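My Thursday Toy Table Checklist (with way too many comments)
Halo Playroom, the green table
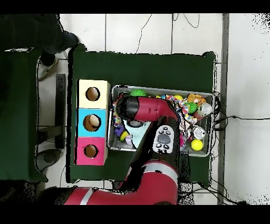 1. Table and cloth
Cloth lies flat, corners tucked, no crumbs: OK
I run my palm over the whole thing before anything else goes on it. The dark green is great for hiding dirt, so don't trust your eyes (I did that once and found half a cracker stuck to my sleeve at lunch). Lint roller is in the drawer.

2. The three boxes with the holes
Lined up and touching: OK
Edges of the holes smooth: OK
Nothing left inside: NO
The order is yellow, blue, pink, and I like them pushed up snug against each other so they don't wander when somebody gets excited. Go around the rim of each hole with a fingertip. Then look inside every one! The blue box still had a beige, egg-like thing in it, so that one gets a NO from me until it's emptied. Please check the blue one again before you close up.

3. The gray metal tray
Sits flat, doesn't rock: OK
Rim free of sharp spots: OK
Not overfilled: borderline
I love a full tray, I really do, but this is pretty packed and you have to dig to check anything at the bottom. If a toy rolls off when you slide the tray, take a few out and put them in the Girum bin. The tray is number 2571 on the inventory sheet, and the old sheet says 3688, so cross that out if you still have a copy.

4. Balls
Green spiky ones, both: OK
Small yellow ones: measure again
Tennis-style ball: OK for now
Squeeze the spiky balls hard and tug on a few of the spikes. Any spike that comes off in your fingers means the ball goes in the trash, no gluing. The little yellow balls I want put through the small parts tube every single time, even if you did it last week. For the tennis-style one (the bright yellow-green guy), feel for fuzz coming loose.

5. Rope toy and plush
Knots tight: OK
Loose strands: trim
Seams on the orange and tan plush: OK
Pull on every knot of the rope toy. I snip anything that sticks out longer than my thumbnail. The plush gets a good stretch along each seam, and washing day for both is the first Thursday of the month, cold cycle, in the Aguiar mesh bag so the rope doesn't tangle with everything else.

6. Aluminum cans
Dents with an edge: none felt
Tops: recheck
Both silver cans stay in the tray as long as they pass. Wear the thin gloves for this, and feel the rims inside and out. I'm picky about cans and I'm going to stay picky! If you're on the fence, swap it for one from the Ceser box on shelf 3.

7. Small odds and ends
Little purple toy: tube test
Pale pink and white piece: tube test
Pale blue flat item: take out, look at both sides, put back on top
Anything this small is easy to lose under the bigger stuff, so do these last, when you've already moved things around.

8. Sign off
Write your initials and the time on line 28 of the log. If you marked anything NO, leave a sticky note on the tray too.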